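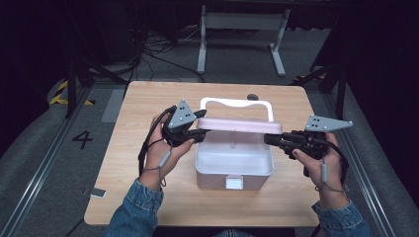 Pink lid coming up on the white box, handle at the back

From: Asnakech Fikre
To: Altham Sewing and Mending list
Date: 25 Dec 2020
Subject: Re: [altham-mending] Boxes for thread and bits, what are you all using?

Merry Christmas everyone, and apologies for writing about plastic boxes today of all days, but lunch is done, the dishes are somebody else's problem and I've got a cup of tea, so here we go.

Mitiku Berhe wrote:
> Hi all, my biscuit tins have finally beaten me. Two of them are rusting
> at the seams and I can never tell which one has the bobbins in it. Has
> anybody gone over to plastic? I'd want something I can carry to the hall
> at Skendosmont in one hand, with a lid that stays put in the car. Colour
> doesn't matter. Also does a handle get in the way when the lid's open?
> That's what put me off the one I looked at in October.
> Mitiku

Mitiku, yes, I've gone over, and I'm never going back to tins! The one I'd point you to is the sort at the top of this message: white box, pale pink lid, white carrying handle, and a little latch tab low down in the middle of the front. My sister calls it the lunch box, which is a bit rude, but I can see what she means.

About the handle. You can see it standing up at the back edge with the lid partly open, and that's how I have mine too when I'm rummaging. I was sure it would annoy me and I've stopped noticing it. What I do find is that the lid likes both hands, one each side. If I go at it one-handed from a corner it comes up crooked and I end up muttering.

The inside is plain smooth white, and I love that more than I expected to. Dark threads show up beautifully, and so do pins (the tins were hopeless for pins, everything was the same grey in there). White cotton is another story, so I keep my whites in a zip bag. No compartments in mine either, so if you're a divider person you'll want some little tubs. I've got 3 old yoghurt ones in there and they slide about a bit, but I can live with that.

As for the car, mine's been to Prasano and back over that awful gravel stretch and the lid stayed where it was. I wouldn't hold it upside down to test it though! And I don't fill it with anything heavy. The good shears travel in their own roll, and the big reels stay home.

I've got one for hand sewing and a second one for buttons. The button one is a saga. My niece counted them all over a wet weekend and got 1,338, then counted again after tea and got 943, and we still don't know which pile went under the couch. So if you come to mine and tread on something, it's probably a coat button and I'd like it back please.

One small tip, put your label on the front beside the latch and leave the lid alone. I labelled both lids first, then swapped them by accident and spent a whole Thursday looking for my thimble among the buttons.

If you want to try one before you buy, I'll bring the hand sewing box along to Skendosmont when we start up again and you can have a go with the lid. Jibrin Street end of the hall, I'm usually at the table nearest the kettle. And don't throw the tins out, Mitiku, I'd take the one that isn't rusty for my zips.

Happy Christmas to you and yours,
Asnakech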